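Section 4: Setting Up Your Tabletop and Filling the Small Bottles

Now that your Grundari table is standing level and the rails are snug, you're ready for the pleasant part, getting your little bottles and cups in order. Please take your time over this section. A few extra minutes here will save you a good deal of wiping later on, and we would much rather you enjoyed the job with a cup of coffee nearby (on another table, please!).

Before you begin, have these close at hand:
Your Grutent refill bottles, caps on
One plastic cup for each color or liquid you plan to use
A soft cotton cloth
The Luvley table oil, if your top is new

4.1 Preparing the top

1. Wipe the planks along the grain with a barely damp cloth, then go over them again with a dry one. Small knots and changes in color belong to the wood and can be left just as they are.

2. If the top is new, rub in a thin coat of table oil and let it rest for 35 minutes. Buff off whatever is left on the surface. We like to do this again every January, when indoor air tends to be dry.

3. Run your hand along the side rail and the far rail. Both should feel firm. If either one shifts, go back to Section 3 and tighten it before you put anything on the table.

CAUTION: The top is rated for 900 ounces, spread evenly. Please don't lean on a corner.

4.2 Placing the cup and bottle

4. Stand the cup upright on a flat stretch of planking with its open end up. Keep it a little way in from the rail, so you aren't reaching over the edge each time.

5. Bring the bottle in beside the cup. Take hold of it by the sides of the cap and check that the cap sits straight before you go any further.

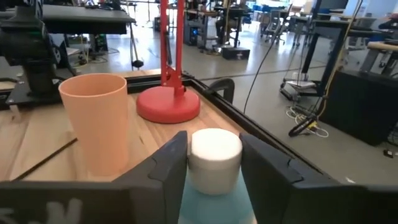

Figure 7. Bottle with white cap, held at the cap beside an open cup.

6. Set the bottle down gently and turn the cap counterclockwise. If it feels stiff, wrap the cloth around it and try again - there's no need for pliers, and they will chew up the plastic.

7. Pour slowly into the cup, stopping well short of the rim. Wipe the neck of the bottle and put the cap back on right away.

NOTE: With the see-through bottles you can check the level by holding them up to a window. Solid ones are easier to judge by weight.

4.3 Putting things away

8. Rinse the cup in warm water and let it dry upside down on the cloth. Store bottles standing up, out of direct sun.

Replacement caps are part number 703, and the Mtshali cup set is part number 940. Continue to Section 5 for seasonal care of the rails.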